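How to Put Up a Notice Board at Work That People Will Read

Most notice boards fail within a few months. The wall is badly chosen, old sheets pile up, and staff stop looking. The steps below are the ones we used when we redid the boards at the Bastton building in October. They should work in any shop, office, clinic or small workshop.

What you need

A board or panel, wall fixings to suit the wall, a level, a pencil, a drill, clear tape or push pins, a marker, and a few sheets of plain card for headings.

Step 1. Pick the wall

Stand near the entrance at 8:30 in the morning and watch where people slow down. Outside the break room is usually good. A corridor where everyone is walking fast is bad, and so is a wall behind a door that stays open.

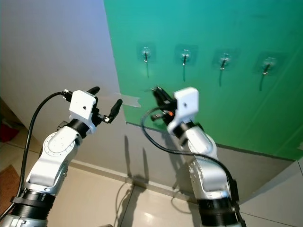

Color matters more than most people think. White paper on a white board on a white wall disappears from a few steps away. Choose a backing that is clearly different from both the wall and the paper. Green on a pale gray wall is a good pairing, easy on the eyes and easy to find. Dark blue also works. Avoid bright red, which people read as a warning.

Step 2. Set the height

Put the center of the board at average eye level. If anyone in the building uses a wheelchair, drop it a little and keep the most important sheets in the lower half. Mark the top corners in pencil and check the line with the level before drilling.

Step 3. Fix it to the wall

On drywall, find the studs or use anchors rated for more than the board weighs. On brick or block, use plugs and screws. Our larger board cost $179 and the fixings were extra, so ask before you order. Tighten the screws by hand at the end — a drill can crack the edge of the panel.

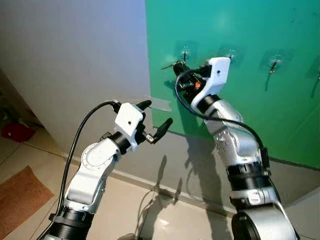

The green panel on the wall.

Step 4. Divide the space

Split the board into 5 sections and give each one a card heading. We used Safety, Schedule, Training, Social and For Sale. Jacobus Rampersad, who set up the board at our Vomdale site, wanted a sixth for general items. It filled up with takeout menus and he took it down again.

Leave a gap between sections. A board that is full from edge to edge looks like wallpaper.
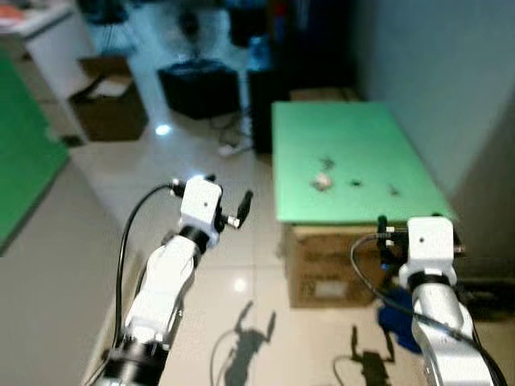
Step 5. Write notices that can be read standing up

Keep each notice to one sheet. Put the subject at the top in large print, then the time and place, then a name to contact. Cut anything that a person could ask about later. If you have a long policy to share, post a short summary and say where the full copy is kept.

Use the same layout each time. Eetu Laaksonen made a blank form for us with boxes for the subject, the contact and the take-down date, and it saved a lot of arguing about fonts.
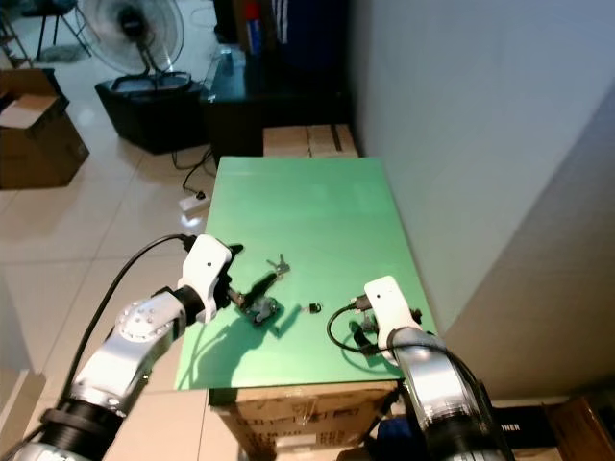 Print the form on plain paper and leave a stack next to the printer. Handwritten notices are fine as long as the letters are big enough.

Step 6. Keep it current

Every notice gets a take-down date in the bottom corner. One person checks the board each week and removes whatever has passed. Have a second person ready for vacations. Legal notices that must stay up go in their own section and are replaced when the text changes or the paper fades.

Wipe the board down when you change the headings. Old tape leaves a sticky line that collects dust — rubbing alcohol on a cloth takes it off most surfaces, but test a corner first.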